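Progress report to the Erside fund, October
Project: Clitum, teaching assembly by hand
Prepared by Balakrishnan Pinto, Prultville

We have now recorded 567 demonstrations of the bolt and washer task, 163 of them since the last report. The demonstrator works with a handheld gripper in each hand, and each gripper carries its own camera.

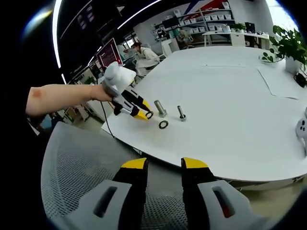
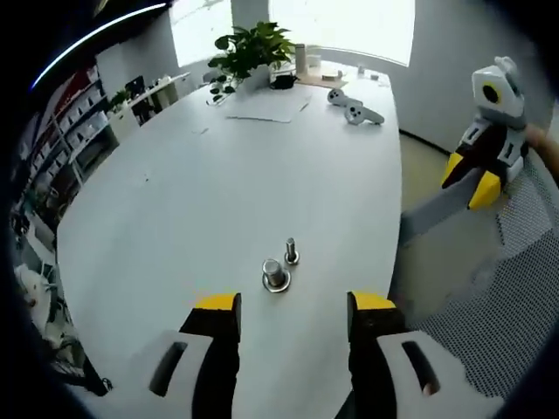 Most of the time this period went into cleaning the data. We rejected 9 recordings where tracking was lost and cut the idle time at the start of the rest. Washers are still the hardest part to teach. They are thin and black, and when one is held upright between the yellow fingertips, as in the first picture, the gripper holding it has to come in at an angle close to the tabletop. We have asked Conceição for softer fingertips – the quote is within budget.

Training on the cleaned set has started. We have no results from the robot arm yet and will report them next time. For the coming period we plan 10 recording sessions, with a second demonstrator, and no change to the spending plan.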